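Lorkex is looking for people to join our home tasks study

Do you fold towels your own way? Load the dishwasher like a puzzle? We'd love to have you! Lorkex is signing up adults for a study of everyday chores at our Flarkilham space, starting May 2018.

You'll spend your session tidying shelves, packing bags, setting a table and putting groceries away. It feels clumsy for the first few minutes and then it gets really fun (people keep asking for one more try). No experience needed, and there's no wrong way to fold a shirt.

What to know:
Sessions last up to 142 minutes, breaks included
You can sign up for as many as 6 sessions
We have room for almost 200 people
You should be 18 or over and comfortable standing
Wear a T-shirt and flat shoes
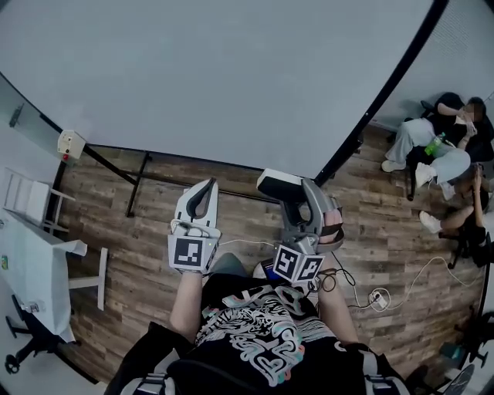

One gripper in each hand, straps over both shoulders.

Snacks and coffee are on us, and parking behind the building is free. To sign up, call the Flarkilham front desk and ask for Bořivoj Šimko, or leave a message for Ľubomír Halás with your name and the best time to reach you. Evening spots go fast, so let us know early if you need one!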